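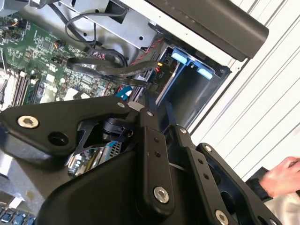
About Ceniseck

Ceniseck designs, installs and takes care of sound, video and lighting systems for churches and other houses of worship. We are a small company of 16 people, with our office and workshop in Skistunbridge. Most of our customers are congregations between one and two hours of driving from us, but we have also worked farther away when a church asked us and was willing to wait a little for the schedule.

How we started

The company began with two sound technicians who were members of the same congregation. They mixed the services in the morning, and in the evening they answered phone calls from other churches where the microphones made noise or the speech could not be understood in the back rows. After some time there were more phone calls than evenings. They rented one room, bought a used van and gave the business a name. The van is gone now, but the first customer is still with us, and we replaced their loudspeakers for the second time last September.

What we do

Our work usually begins with a visit during a normal service. We sit in different places, also under the balcony and near the side doors, and we listen. Then we measure the room when it is quiet. A church with a stone floor and a high ceiling needs a different answer than a low hall with carpet, and we prefer to know this before we write any offer.

After the visit you receive a written report. It says what can stay, what should be repaired and what we would replace. Many times a good part of the old equipment can stay. If the problem is only the position of the loudspeakers, we will write so, and the bill will be a small one.

The services we offer are:

Speech and music reinforcement, including choir and organ
Acoustic treatment of walls and ceilings
Projection and LED screens
Stage and architectural lighting
Hearing loops and other assistive listening systems
Cameras and streaming for members who stay at home
Repair and upgrade of control and presentation computers
Training for the people who operate the system

Our projects

Until today we have completed over 413 projects, from a single wireless microphone for a chapel to full renovations. The largest one was the Palacios sanctuary, with 1,112 seats on the main floor and in the gallery. There the old system was loud in the first rows and weak in the last ones. We installed two line arrays, with small delayed loudspeakers below the gallery, and we changed the hard rear wall to an absorbing one. The congregation wished to continue the services during the work, so our team built at night and left the room clean before the morning prayer.

We are also glad about the smaller works. The Clindness meeting house has no stage and no screen, and the members did not want to see any equipment. We hid the loudspeakers in the existing wooden columns and placed the mixer in a cabinet by the entrance. It has one button for on and off, and one volume control.

Support after the installation

A system in a church is used by many hands. For this reason every installation includes two training evenings, a printed guide with the real names of your own inputs and channels, and a phone number which is answered also on the mornings when you have services. Customers with a maintenance contract get a visit twice a year. In this visit we test the cables, clean the filters, renew the batteries and save a copy of all settings.
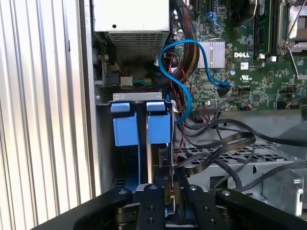 Inside a Dell computer tower

How we work with you

We know that the money for a new system is often collected slowly, from many families. We can divide a project in steps, so that the cables and the power supply are prepared first and the lighting or the video comes in a later year. Prices in our offers are fixed for six months. We do not receive commission from any manufacturer, and you may ask us for the list of our purchase prices.

We work with congregations of every confession – and we follow the customs of the house. Please tell us before the first visit if there are parts of the building where we should not enter, or hours when drilling is not suitable.

Visit us

The workshop in Skistunbridge has a demonstration room where you can compare loudspeakers and microphones with your own voice or instrument. It is open by appointment, from 9 in the morning. Parking is behind the building, and the entrance is without steps. If you bring a floor plan of your church, even one drawn by hand, we can already talk about first ideas at the same meeting.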